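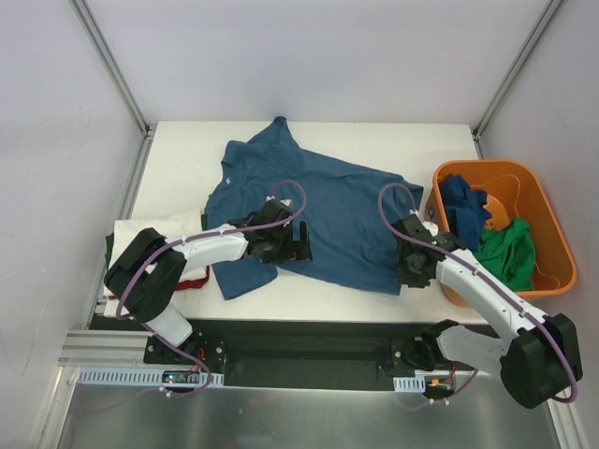

How to pay an overseas supplier without losing money on the exchange rate

Most guides to paying foreign invoices are written by people selling you a way to pay foreign invoices. I do the books for three small importers and sell nothing, so take this as the view from the other side of the counter. It covers a plain case: a British business, an invoice in a foreign currency, and goods you have already agreed to buy.

Step 1. Read the invoice properly

Check which currency you owe. It sounds daft, but one client paid Plirach in dollars for eight months when the contract said euros, and both sides muddled through on a rate somebody had typed into an email. If the contract and the invoice disagree, sort that out in writing before any money moves.

Check the bank details too, by phone, using a number you already had. Never use the one printed on a new invoice or in a message announcing "updated details".

Step 2. Get the real price

"No commission" means very little. The provider buys currency at one rate and sells it to you at a worse one, and the gap is what you pay. Ask one question: if I send you this many pounds today, how much lands in my supplier's account? Write down the answer, the time and the name of whoever gave it.

Ask two providers within a few minutes of each other. On a 3000 euro invoice last September I had quotes 174 pounds apart. The dearer one had the nicer website.

Step 3. Find out who pays the charges along the way

Your bank will offer some version of shared, sender pays or receiver pays. Shared is usually the default, and it can mean the supplier gets less than the invoice total. Jarlath Duggan at Drollano had a shipment held over a shortfall smaller than his phone bill. If your supplier wants the full sum, choose sender pays, and ask whether that really covers banks in the middle. Some staff will say yes without checking.

Step 4. Think hard before fixing a rate in advance

A forward contract lets you agree a rate now for a payment later. You will be told it removes risk. It removes one risk, that of the rate moving, and leaves you with others. If the order is cancelled you are still bound to buy the currency, and you may be asked for a deposit, then more deposit if the rate moves the wrong way.

I would fix a rate only for an order that is signed, and for no more than the amount owed. Anyone who rings you with a forecast is guessing.

Step 5. Keep the paperwork

For each payment, file these together:

- the contract or purchase order
- the invoice
- the quote you accepted, with the rate
- the payment confirmation
- customs papers, once the goods arrive

Your bank may ask what a payment was for long after you have forgotten. Your supplier's bank may ask as well, and in countries with currency controls it can sit on the money until it gets an answer. Reiko Morikawa, who handles payments at Irnum, puts the contract number in the reference field every time. I have copied her.

Step 6. Check what arrived

Ask the supplier for the exact amount credited and compare it with your quote. If it is short, query it the same week.

We use cookies to improve your visit. By carrying on you accept our cookie policy. Accept | Manage settings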